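How to Place a Small Table by a Window

Posted 23/07/2020 by Roya Tehrani

A window is the most useful spot in a small room and often the least planned. People push a table up to it, find that the chair hits the radiator, and move everything back. An hour with a tape measure saves most of that trouble.

What you need

Tape measure
Masking tape
Newspaper or a flattened box
Scissors
Felt pads for the table feet

Step 1. Measure the window wall

Write down the width of the wall, the height of the sill and the distance the window frame sticks out into the room. If the window opens inward, open it all the way and measure how far the sash swings. Note any outlets and heating vents too. In our living room on Hepburn Street the vent sits 11 inches from the corner, and that one number ruled out half the places I had in mind.

Step 2. Pick a shape

Round tables suit corners and narrow walkways. You can get past them without catching a hip, and a second chair fits without much planning. Square tables give more usable top for the same width and sit flush against a wall. If you plan to work there every day, go square. For coffee, a plant or a book, go round.

Step 3. Make a paper top

Cut the newspaper or cardboard to the size of the table you want and tape it to the floor. Leave it there for a day or two and walk past it the way you normally would. If you keep stepping on it, the table is too big or in the wrong place.

Step 4. Check the height

The top should sit level with the sill or a little below it. A table higher than the sill blocks light and makes the window awkward to clean. I looked at two, the Rasten and the Harum. The Harum was the nicer table – but it stood well above our sill, so I bought the Rasten.

Step 5. Leave the gaps

Keep a hand's width between the table and the window frame so the wood can be wiped down and curtains can hang straight. Allow more if there is a heater below. Behind a chair, leave enough room to stand up without turning sideways. 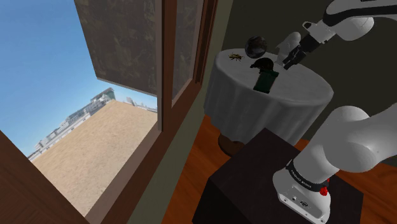
A small round table beside a wood-framed window.

Step 6. Watch the sun

Check the spot in the morning, at noon and late in the day. Strong sun fades stained wood and dries out potted plants. I did my checking in July and had to do it again in August, when the light came in lower and hit the chair instead. A thin curtain is usually enough.

Step 7. Finish up

Stick felt pads on the feet, set the table down and press on each side of the top. If it rocks, add a second pad under the short leg. Run any lamp cord along the baseboard – never across the walkway.

Wipe the top and the window frame dry whenever condensation forms, and replace the felt pads when they wear thin.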